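Two Head Cameras, One Very Patient Store

posted January 2020 in robots, cameras

So I finally got both head cameras out of the lab corner and into a real shop. The Vistuvley is the one I've been using since April, and the Sostlow is the newer, wider one that I kept making excuses not to unbox. The plan was simple: wear each one for the same set of shelf tasks, then see which footage our arm (a Kennedy, with the two-finger gripper) could learn more from. Same aisle, same moves, 14 passes per camera.

The thing I cared about most was hands. If the camera loses your wrists every time you reach for something, the clip is pretty much useless to me - I need to see where the fingers land and how the palm sits against the package. The old camera is lovely and sharp, but I had to keep tipping my chin down like I was looking for a dropped contact lens. By the end my neck was done!
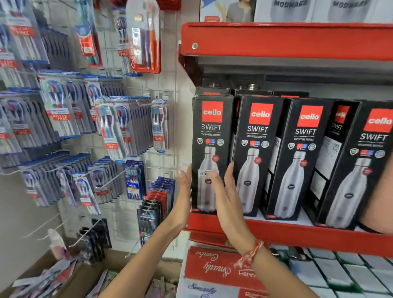

Both hands on the front Swift bottle box, toothbrush wall off to the left.

Boxes are my favorite test item right now. They have flat faces and clear edges, and you can go at them with one hand on the side and one on the front, which is a grip our two-finger gripper can't copy at all. I've been eyeing the Trusov gripper for that (it has a wide soft pad on one finger), but it costs 879 and I already blew my budget on cables.

Hanging packs are the other story. Peg hooks are a nightmare for the depth software, all those thin wires and shiny plastic bubbles, and neither camera fixed that. The Sostlow did a bit better up close and a bit worse at arm's length. Go figure.

Final tally was over 3000 usable frames from the Sostlow and 784 from the Vistuvley, mostly because of my chin problem. I'm keeping the wide one on the headband for now. Next up is seeing if the arm can square up a box on a shelf without shoving the one behind it, and I still have to find a longer battery lead before I try that.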